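Drika Home Collection: Frequently Asked Questions About Our Good Practice Rules
Last revised February 2018

Welcome, and thank you for taking the time to read this before you start! We know a page of rules isn't anybody's idea of a fun evening, but the questions below are the ones that come up again and again in our inbox, and we'd much sooner answer them here, at a comfortable length, than have you standing in your bedroom with a gripper in one hand wondering whether you're allowed to move the pillows.

Who wrote these rules, and do they apply to me?
They were put together by Edivaldo Cordeiro and the home team at Brimach, and they apply to everybody who records household tasks for Drika with the hand-held gripper, whether you're on your first session or your hundredth. If you joined through our partner Stendier, you may have been given a shorter sheet as well. The two should agree, but if you find a spot where they don't, please go by this page and drop us a note so we can fix the other one.

Do I have to tidy up before I record?
Please don't, at least not on our account! A robot that will someday fold clothes in people's homes needs to learn from homes the way people live in them, with patterned bedspreads, bunched-up blankets and a heap of laundry waiting its turn. What we do ask is that you clear away anything breakable or sharp from the surface you're working on, and anything private too (more on that further down). The rest can stay right where it is.

How should I hold the gripper when I start?
Start with the jaws open and the fingertips in view of the camera, a little above the surface, and hold still while you count slowly to 3. Then begin. We know the pause feels silly, especially when you've already done it a few dozen times that day, but it gives our reviewers a clean place to mark the beginning of the task. Do the same at the end, with the garment released and the jaws open again.

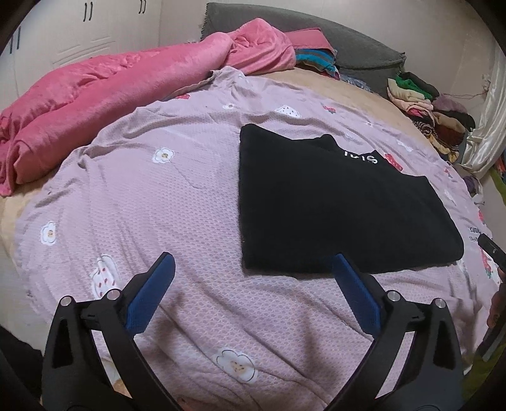
On a soft surface like a bed, come in low and gently and let the fingertips slide under the edge of the cloth. Pressing down hard into the mattress tends to catch the bedspread along with the shirt, and then both of them come up together. If that happens to you, keep recording, set everything down, and try the grasp again. We can use a clip with a missed grasp and a recovery in it, so there's no need to throw it out.

Can I help with my other hand?
For folding tasks marked "single," no. Your free hand may hold your phone with the task list, but it shouldn't touch the clothes between the opening pause and the closing one. Tasks marked "pair" use two grippers, and the same idea holds there: the fingertips do the work and your own fingers stay out of it.

How long should a clip be, and how many can I send in?
A single fold should take no more than 40 seconds. Going slower is perfectly fine for your first few, but please don't speed up to squeeze more in, as jerky movements are the most common thing we have to send back. The limit is 200 clips per home, and after that we'd love for you to switch to another room or another task from the list.

What counts as private?
Faces, mail, prescriptions, bank papers, screens with messages on them, and photographs of family or friends. Check the walls and the nightstand as well as the bed. Mirrored closet doors are easy to forget, so take a look at what they reflect before you begin. If somebody walks in halfway through, stop, delete the clip and start over. Everyone who lives in your home should know that you're recording, and anyone who says no gets the final word on it.

How do I look after the gripper?
Wipe the fingertip pads with a barely damp cloth at the end of each session, since lint builds up on them faster than you'd think, fleece being the worst. Check that the screws at the jaws are snug. If one is loose, please write to us before tightening it yourself, and keep the gripper away from small children and curious pets.

What happens if a clip doesn't pass?
You'll get a short note with the reason, and you can record it again as often as you like. In our last review under the Araújo checklist, 86 percent of clips passed the first time, so a returned one here and there is nothing to feel bad about.

When will these rules change?
The next revision is planned for May. If you have a question we've missed, send it in through the contact form and we'll do our best to add it.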